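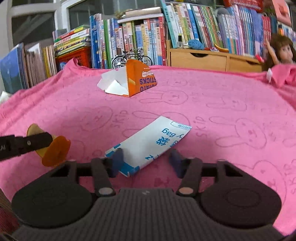
Zalar is a novel in stories by Estíbaliz Arrieta, set in the river town of Gradska and told, over five long chapters, by the women of one family of bakers who left it and the few who stayed behind. It grew out of a short piece that Arrieta wrote one August for the magazine Flonora, and readers who have loved it ever since (there are a good many!) tend to speak of the aunts as if they were their own.

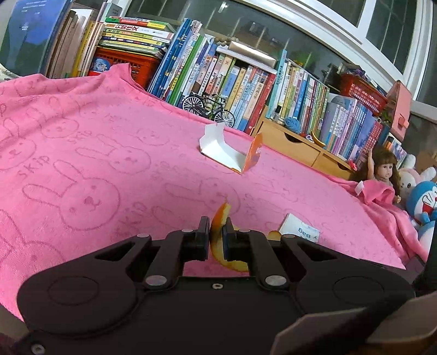

Publication

Lorente brought the book out in a first printing of 3,629 copies. Three of the chapters had already been read aloud on the radio.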